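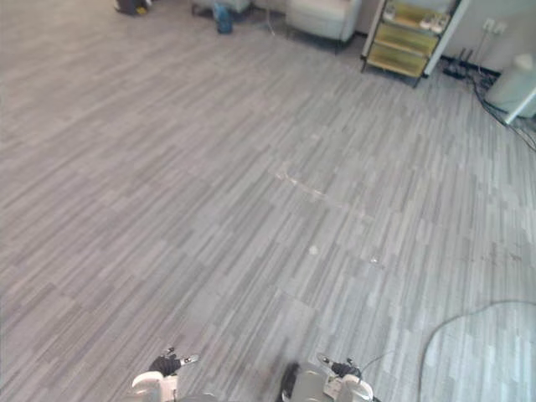 Two arms with their grippers, and the carpet of our demonstration room at Hoarau.

Call for participants: visitors and helpers for the Herico open day

Herico is looking for people who want to take part in our open day in September. We develop software for robots with two arms, which should one day do simple tasks in homes and small offices. On the open day we show this work to the public for the first time, and we would like to do it together with people who do not work with robots.

You do not need any technical knowledge. In fact we prefer that you have none, or only a little. Our engineers see the robot every day and they do not notice any more what is strange or unclear for a guest.

What we look for

We have two kinds of places.

Guest participants. You come for one session of the demonstration. You watch the robot at work, you try the remote control yourself for a short time with one of our operators next to you, and after this you answer a questionnaire. Then we sit together and talk. We want to know where you would stand, when you felt safe or not safe, and which tasks you would give to such a machine in your own home. There are 23 places in this group.

Floor helpers. You stay for the whole open day and also come to a training afternoon before it. You receive the guests, explain the safety rules, put the objects back to their start position between the sessions and write down what went wrong. Things will go wrong, and we do not hide this from the visitors. For helpers it is good to have a calm voice and to like talking with people of all ages. We take 2 helpers only, so please tell us in your letter why you would enjoy it.

How a session goes

Guests arrive at the Hoarau building, main entrance, and leave coats and large bags at the desk. First there is a short introduction in English. After this the group goes to the demonstration room, where the robot will pick up small things from the floor and bring them to another place in the room. One part is done by the robot alone and one part is done by an operator who guides the arms. We will ask you to guess which part is which, so please do not tell the next group!

The control test is voluntary. If you only want to watch, this is completely fine and you can still fill in the questionnaire.

Please wear flat shoes. Long scarves and loose bracelets must be taken off before you come near the arms. The room is on the ground floor and has a door wide enough for a wheelchair.

Who can apply

You must be 18 or older and able to follow spoken English. Children may come to the public part in the afternoon with an adult — for this no application is necessary, but they cannot take part in the control test.

People who work for Herico, or for our partner Stenusis, can not apply, and also not their close family.

What you receive

Guest participants receive a voucher for the canteen and their travel by bus or train inside the region. Floor helpers receive a payment of 300 euros for the open day and the training together, and lunch on both occasions. The payment is made by bank transfer after the open day.

Your answers

We keep your answers without your name. They will be used in our report for the Heraston project, where we already have 2,828 answers from an online survey. Those people had never met the robot, and now we would like to compare. We make video recordings of the robot during the sessions. If you do not want to be visible in them, say this when you arrive and you will get a seat behind the recording area.

How to apply

Write a short letter, not more than one page, in English. Tell us your name, your age, which kind of place you want and whether you prefer a morning or an afternoon session. A CV is not needed for guests. Helpers please add one, also if it is short.

Address the letter to Raghda Smadi, Open Day Team, and use the contact form on this website or leave it at the desk in the Hoarau building. We answer all letters, also when the places are full. Guests who are not selected will be put on a waiting list and we call them if someone cancels. Questions about access, food or the control test can be sent with the same form.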